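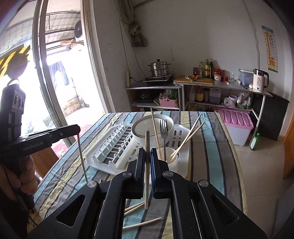
The Toddale workshop is at the end of a lane that doesn't show up properly on the map, so allow an extra few minutes if you go. I went in November, on the afternoon they keep open for visitors, mostly to look at the hand-held grippers that Ildikó Magyar and Attila Gál have been working with. I'd read their notes on the Julleo mailing list for a while and wanted to try a pair before building my own.

There were 14 of us by two o'clock. We split up between the main shed, where the printers and the lathe are, and the kitchen of the house next door, where the grippers get used. I did the shed first.

Gyula Bíró runs the bench at the back. He is rebuilding a small belt-driven arm from a kit that was never finished by its first owner, and he had it apart when I got there. The base bearing had been pressed in crooked. He showed us the puller he made to get it out, a bit of threaded rod and two washers, and said the new bearing would go in once he'd reamed the seat. The arm will carry one of the same grippers when it's done, with the handle swapped for a flange. The flange print takes nearly 6 hours, and he has thrown away two of them over a hole pattern that was half a millimetre out.

I asked him about wiring. He runs everything through one loom down the outside of the arm and ties it at each joint with a loop of slack. It isn't pretty but he can replace a cable without taking the arm apart, and after my own troubles last winter I wrote that down.

The kitchen was the part I had come for. It's an ordinary working kitchen, with the rice cooker and the steamer pot on the shelves in the corner and a cutting board with green onions and a carrot on the bench. The task for the afternoon was utensils: pick up chopsticks, hold them upright, and get them into the cup in the dish rack. You work with a gripper in each hand. They're black, and the fingers have blue ridged pads held on with screws. The one for the left hand has "GenRobot.AI" on the jaw and a sensor module with three round lenses on its upper part.

A chopstick is a mean thing to start on. It's thin and it rolls, and on a cloth you have to come down close to the fabric before the fingers will get hold of it. My first try skated across the stripes and stopped against the rack. Ildikó's advice was to pinch nearer the middle than feels natural, lift, and only then turn the wrist. The ridges help once the stick is up. Getting it over the rim of the cup was easier than I expected, as long as the fork and the spoon weren't in the way. They usually were.

Suqin Fu keeps the tally sheet. Her best afternoon so far is 82 good placements, and she counts a stick as good only if it stays in the cup after the fingers open. I managed far fewer and my forearms knew about it. She suggested resting my elbows on the table between goes, and that did make a difference.

We had a decent talk over tea about pads. Attila has tried softer ones cut from a jar-opening mat. They held well but tore at the screw holes. Gunnel Sjöberg, who had driven over from Destdale, thought a thin metal strip under the screw heads would spread the load. Attila wasn't convinced - he thinks it would stiffen the tip too much for small things - but he agreed to cut a pair and try them. I'd like to hear how that goes.

The other question was colour. I had planned on black pads to match the body of mine. Ildikó prefers a colour that stands out, so that when she goes back over a recording she can tell pad from finger at a glance. I've changed my plan and will order blue.

Some practical notes for anyone going. Parking is on the grass past the shed, and it was soft. Bring closed shoes for the workshop side. There's no charge, but there is a jar for filament money by the door. If you want a turn in the kitchen, put your name on the sheet when you arrive, as the list filled up by half past two. Spare screws and a few used pads were for sale in the shed, cash only.

I came home with a bag of the screws and a drawing of Gyula's bearing puller. The group from the Mészáros shed is going over next, and I've asked them to take a photo of the flange if it has been fitted by then.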